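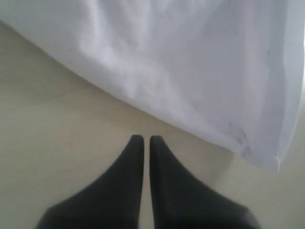
Tidel Matchmaking Kit review: lobbies without the server bill

Tidel is a backend kit for small multiplayer games. It handles lobbies, matchmaking and cross-platform friend lists, and it plugs into the two big engines or into your own code through a plain C library. I used version 3 for a month on a co-op puzzle game.

Setup took one evening. You register a project, drop in the plugin and paste a key. The sample lobby ran the first time on Windows. On Linux I had to build the library myself, and the page that covers this still describes the old folder layout.

Matchmaking rules are written in a short text file. Region, party size and skill range all worked as described. We ran a Thursday night test with 300 players and the longest wait anyone reported was under a minute.

Friend lists are weaker. Invites sent from a console build sometimes showed up twice on PC. Support (Smaranda Pîrvu answered my ticket the next morning) confirmed the bug and said a fix is planned for June.

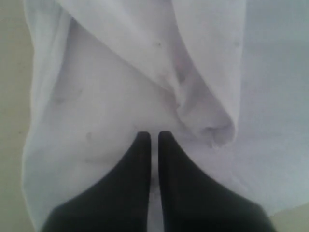
Pricing and limits

The free tier covers 2,000 monthly players. Past that you pay per player, and the dashboard warns you by email. Ours reached 2,043 and the game kept running while I upgraded. Voice chat is not included.

Reviewed by Fermín Mansilla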